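Roboter lernt Regale einräumen, aber die letzte Dose dauert noch

Losance, 23. Mai 2025. Können Maschinen schon die kleinen Arbeiten übernehmen, die in jedem Laden und in jeder Küche anfallen? Die Firma Fanura hat in dieser Woche einen Zwischenstand zu ihrem Versuch mit dem Namen Sondelano vorgelegt. Die Antwort fällt vorsichtig aus: manche Arbeiten ja, andere noch nicht.

Seit Februar arbeitet im Lager des Haushaltswarengeschäfts Thibodeau ein Roboterarm mit einem Greifer aus zwei Fingern. Er soll Waren aus Kunststoffbehältern nehmen und auf ein Regalbrett stellen. Außerdem soll er Küchentücher falten und leere Behälter erkennen, damit sie ausgetauscht werden können. Bis jetzt hat der Arm nach Angaben der Firma 1.062 Griffe gemacht, die in die Auswertung kommen. Versuche, bei denen ein Mensch eingegriffen hat, sind in dieser Zahl nicht enthalten.

Am besten geht es mit Schachteln und mit Dosen, die aufrecht stehen. Schwieriger sind weiche Packungen, und am schwierigsten ist alles, was in einer Ecke liegt. „Ein voller Behälter ist für uns einfach, weil man fast überall etwas findet“, sagt Projektleiter Murray Zacharias. „Wenn nur noch ein Stück darin ist, muss der Greifer genau an diese Stelle kommen, und die Wand ist im Weg.“

Auch die Oberfläche der Behälter macht Mühe. Glänzender Kunststoff wirft das Licht der Lampen zurück, und ein heller Fleck auf der Wand kann für die Bilderkennung wie ein Gegenstand aussehen. Dann fährt der Arm hinunter und greift ins Leere. Kratzer und kleine Schmutzpunkte verstärken das Problem noch. Die Firma hat deshalb überlegt, matte Behälter zu kaufen, hat sich aber dagegen entschieden. Im Geschäft werden seit Jahren die glänzenden benutzt, und der Roboter soll sich an den Laden anpassen.

Abnutzung gibt es ebenfalls bei den Fingern. Ihre Spitzen stoßen oft an den Boden oder an die Wand und bekommen mit der Zeit Kerben. Für eine Schachtel spielt das keine große Rolle. Bei einem dünnen Tuch kann aber schon eine kleine Unebenheit stören. Fanura will die Spitzen in Zukunft nach einem festen Plan wechseln und prüft zurzeit 3 verschiedene Materialien.

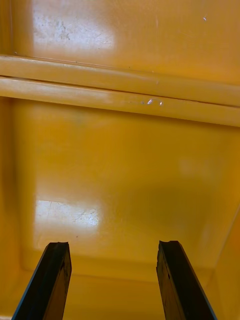 Im Haushalt noch zu langsam

Für die Wohnung ist das System nach Meinung der Beteiligten noch nicht geeignet. Das Falten eines Küchentuchs dauert rund 4 Minuten, und danach liegt das Tuch nicht immer gerade. Im Lager ist die Geduld größer, denn dort kann der Arm auch am Abend arbeiten, wenn das Geschäft geschlossen ist.

Dwight Fraser, der bei Thibodeau das Lager leitet, sieht den Versuch mit Interesse, aber ohne große Erwartungen. Das Einräumen der Schachteln sei eine wirkliche Hilfe, sagt er. Für die weichen Packungen plane er weiter Personal ein. „Meine Kollegen schauen kurz in den Behälter und wissen, ob er leer ist. Diese Sicherheit hat die Maschine noch nicht.“ Stellen sollen wegen des Versuchs nicht wegfallen.

In der nächsten Phase sind 200 weitere Durchgänge vorgesehen, diesmal nur mit fast leeren Behältern. Dabei soll auch die Beleuchtung im Lager verändert werden. Über einen Verkauf des Systems will Fanura erst entscheiden, wenn diese Ergebnisse vorliegen. Einen Preis nannte die Firma nicht.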